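Okay, a little thread from your friendly Pillbridge dental hygienist, because so many of you asked me about night guards in March and I promised I'd get to it!

Rinse it in cool water as soon as it comes out of your mouth, then brush it gently with a soft brush and plain dish soap (toothpaste is too scratchy, I'm sorry).

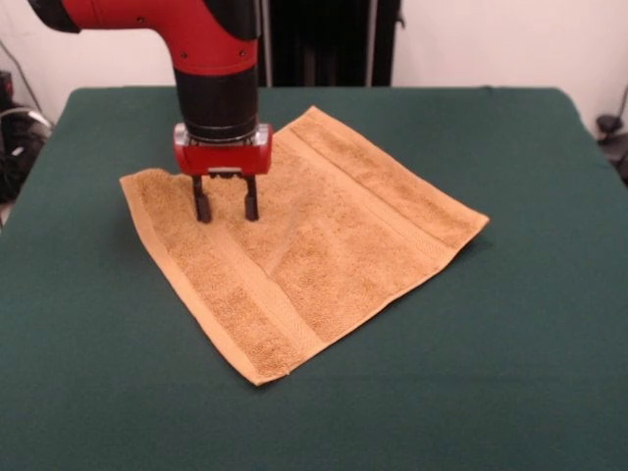
Drying matters more than folks think. A guard that goes into its case damp starts to smell, and then you stop wearing it. Lay it on a terry towel, a square one like the orange-tan one there is plenty big, and let it air out before you close the lid.

And please bring it along to your next cleaning, we love checking the fit!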